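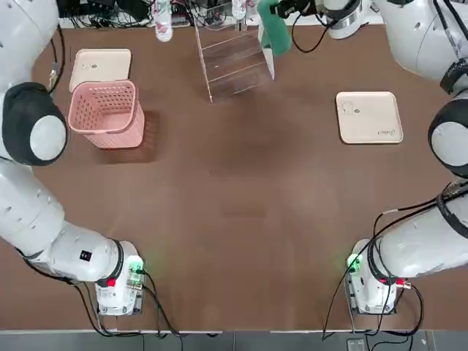 Buying a Used Car Out of Season

Anayeli Esquivel has bought nine used cars in her life and sold most of them for close to what she paid. She keeps a folder for each one. The latest is for a Torkeck wagon with a diesel engine and one previous owner, which she picked up from the Serrano lot on the edge of town in May.

She had been looking at wagons since the fall. Prices for anything with a long load space go up before the summer vacations and come down again once school starts, so May is a poor month to buy one. She bought anyway, as her old Fistine sedan had failed its inspection on a rusted brake line and a cracked spring, and the repair quote was more than the car would bring.

The wagon had been on the lot for 34 days. That number was on the dealer's own stock sheet, and she asked to see it. A car that has been sitting for a month costs the dealer money, and the salesman will usually know to the day how long it has been there. Serrano would not move on the sticker price. They did agree to a new set of front tires and a full tank.

What the ad said and what it left out

The listing mentioned heated seats, cruise control and a tow hitch. It left out the timing belt. On this engine the belt is due by age as well as mileage, and the service book had no stamp for it. Esquivel called the shop that had done the earlier work. They had the car on file for oil changes and a battery and nothing else.

She priced the belt job at two garages before going back to the lot. The lower quote was $424 with the water pump included. She put it on the desk in front of the salesman, and Serrano took that amount off.

A tow hitch deserves a second look too. It can mean a light trailer twice a year or a heavy camper every weekend. Check the clutch on a hill, in third gear, at low speed. If the engine revs climb and the car does not, walk away or ask for a clutch.

The test drive

Eleven minutes around the block is what most lots will offer. Ask for longer and take in a stretch of highway. Esquivel drives with the radio and fan off, then tries every switch once she has parked. On the wagon, the rear wiper did not work and the passenger window was slow. The wiper turned out to need a fuse.

Paying for it

The dealer offered a loan through Flonitance. The monthly payment looked low, but the term was long and there was a fee at the end. Her credit union wanted two pay stubs and gave her an answer the next morning.

She has had the wagon through one summer now. It uses a little oil and the slow window is still slow.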